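Our site uses cookies to remember your reading preferences. Accept / Settings

The Shared Cabinet Project: What We Learned From One Messy Lounge
By Menaka Bhuiyan
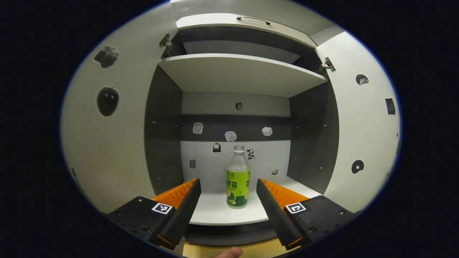

Lower shelf with both doors open and one drink left on it.

So our group (me, Imtiaz and Aarti) picked the white cabinet in the Renda Hall lounge for our home organization project, mostly because we all use it and we were all sick of it! In November it was chips, mugs, mystery bags, you name it. We gave ourselves 3 evenings to sort it out.

First we took everything out and wiped the shelves. The sides are dark grey with those little holes for shelf pins, so you can move a shelf up if you need to, and I'd lived here a whole year without noticing. Then we tried a rule: drinks go on the lower shelf, near the front, standing up. The bottle with the lime-green label (there's a cut green citrus on it, and the character for tea) was our test item. It's easy to spot against all that white, and you don't have to dig.

Imtiaz wanted labels on everything. I didn't, and we argued about it way too long – we ended up with one note taped inside the kitchen door. Next time I'd ask the people upstairs first, they use it too.

Comments (2)

Chaminda Biswas: Our floor needs this so bad. Did anyone complain about the chips moving?

Kamrul Paul: I vote for labels, sorry Menaka!

Related
Drying Racks in Small Rooms
The Peixoto Kitchen Shelf Report
Where Do All the Mugs Go?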